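Flarent bench set: README

Maintainer: Severin Plattner, Hevescombe shared workshop
Status: usable, with complaints. Last touched in December.

What is in it

115 episodes recorded with hand-held grippers on a tabletop. 75 are bottle pickups; the rest are mixed and I would not train on them without watching them first. Camera view is wide, so expect a black ring and bent table edges.

Before you believe the numbers

The build notes we started from say soft fingers forgive sloppy alignment. I doubt it. Ours forgive a little, and a half-torn label is enough to change how the pads sit on the plastic. Weigh any success rate against how light and easy the objects are.
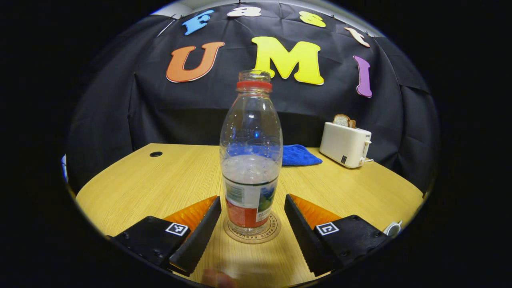
Hardware

Fingers printed at Hosness in black, pads cast softer and brighter. Each finger has a square marker near the tip for working out the opening width. If a marker drops out of view, the width is interpolated, and I don't trust those stretches past 200 ms. Check screws before every session. They creep.

Known problems

Background never changes: black cloth, foam letters, same table. A policy could be learning the letters for all I know. Crăciun thinks cropping fixes this. He has yet to show me a run where it did.

Two grippers over one table also get in each other's view.

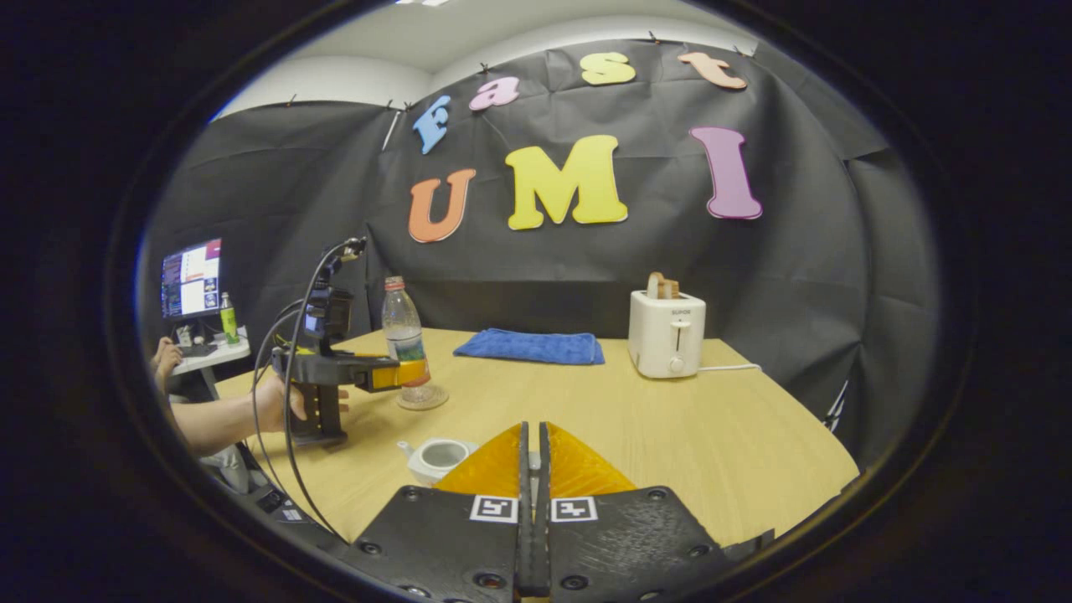 Cable drag is the other thing I can't rule out. 32 episodes have a note about it in the log, written by whoever was holding the gripper, so treat that as a low count.

No claim is made about any other kitchen, table or pair of hands.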